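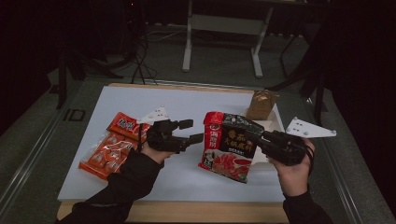 Page 147

Unit 10: Agency agreements and trust money

10.1 Forms of listing authority
An exclusive authority entitles the agent to commission on any sale made during its term, including a sale negotiated by the vendor. A sole agency excludes other agents but leaves the vendor free to sell privately without commission. An open listing may be given to several agents at once; only the agent who introduces the buyer is paid.

10.2 Effective cause
Where two agents claim the same commission, the test is whose introduction brought about the sale. Order in time is evidence only. In the Wokley problem (tutorial set B), Ereck showed the unit in April and Clerkell wrote up the contract after its own authority began. Work through both claims before Friday.

10.3 Deposits
A deposit held as stakeholder is trust money. It is receipted on the day received, banked to the trust account and kept apart from office funds. Interest follows the contract or, if the contract is silent, the governing statute.

Worked entry: the buyer, Chae, pays a holding deposit of $300 and withdraws before exchange. Advertising of $730 is owed by the vendor under the authority. The deposit is refunded in full. The advertising is a separate debt and cannot be set off against it.

10.4 Reading
Course reader, chapter on fiduciary duties, to the end of the section on undisclosed rebates. Queries to Ji-hoon Hyun after the lecture.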